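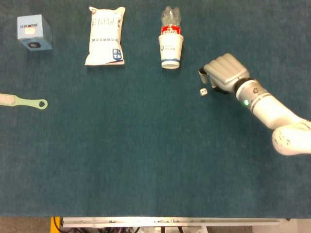
The arm over the felt-topped table at the Sandhu shared workshop, with a small piece held at the fingertips.

Kulsoom Khokhar spent most of March deciding what to put on top of her table. The arm was already bolted down by then. Bare board made too much noise, she says, and anything small that slipped out of the fingers rolled straight onto the floor.

"I bought dark teal felt because it was the end of the roll and it was cheap," she says. "I glued it on a Sunday and I haven't had to redo it."

Khokhar repairs sewing machines for a living and rents a bay at Sandhu, a shared workshop on the second floor of a former print shop. Her project is called Flarkia. The aim is a table that can clear itself: the hand picks up whatever has been left out and puts it where it belongs. So far it handles one thing at a time, and she chooses the order.

The things she uses are ordinary. A bottle standing in a paper cup, a snack bag, a little cardboard box, a brush with a loop at the end of its handle, a die. She did buy a set of test blocks at the start and gave them away.

"Blocks are all the same problem," she says. "A bag is a different problem every time you put it down."

The small pieces take the most work. The four fingers close well around a handle, but for anything tiny she wants the tips only, with very little force. She has written the pinch routine 11 times. The current version comes in slowly and stops before it squeezes.

"Version six was faster," she says. "It also threw things."

She has spent $700 on the table and its wiring, not counting the arm, which she bought secondhand with the hand already fitted. The white rail along the front edge came from a supplier called Gedetis, and it took her two tries to get the screws to line up. The cables are still a mess – she says this before anyone asks – and she plans to run them through a tray over the winter.

Members at Sandhu can book the bay next to hers for 16 hours a month, and two of them have started using her felt and her rail layout for their own builds. She has put the drawings on the workshop's shared drive.

Next on her list is the brush. She wants the hand to lift it by the handle and hang it on a hook by the loop.

"I can do it by hand without looking," she says. "Writing it down as steps, I'm at 23, and it isn't on the hook yet."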